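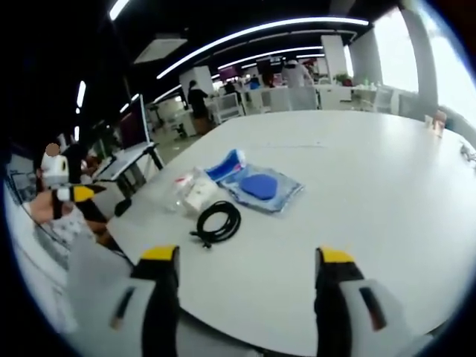 How to sort out the drawer of cables and spare parts

I put this off for years, so if your drawer (or box, or three boxes, no judgment) is a solid knot of cords, you're in good company. I did mine on a Saturday starting right after breakfast and was finished by 2:30, with a long lunch in the middle.

What you need: zip bags in two sizes, a roll of masking tape, a marker, some hook-and-loop ties, and a big clear surface. I used the dining table. The floor works too but your knees will complain.

Step 1. Dump it all out. Yes, all of it! If you pick through the drawer one piece at a time you'll just put everything back.

Step 2. Untangle before you sort. Find a plug end and work backward from there. Don't yank. I pulled hard on an old Genon charger cord and the little collar at the end split, so that one went straight to recycling.

Step 3. Sort by the shape of the end. I started out sorting by device and it was a mess, half of mine go with things I gave away long ago. So: one pile for USB of every kind, one for power cords with a wall plug, one for audio and video, and one for mysteries.

Step 4. Deal with power bricks separately. Read the tiny print on the back and write the voltage and amps on a piece of tape in numbers you can read without a flashlight. If you know what it belongs to, write that too. Mine say things like "Grellus lamp, bedroom" and "Grinditz router, old one."

Step 5. Coil and tie. Make a loop as wide as your hand, and let the cord turn the way it wants to — if you force it around your elbow it'll twist and you'll be back at step 2 by spring. Tie it loosely.

Step 6. Bag the small stuff. Adapters, spare ear tips, memory cards, those little screws that came with the wall mount. One kind per bag, label facing out. Squeeze the air out or the drawer won't close.

Step 7. Be tough with the mystery pile. I give it until November, in a bag with the month written on it. Whatever I haven't gone looking for by then goes to the electronics bin at the Mladenović hardware store. Check what your local place takes before you drive over there, mine won't accept loose batteries.

I ended up keeping 17 cords. The drawer slides shut now, and I've got room for the tape and the marker in the front corner.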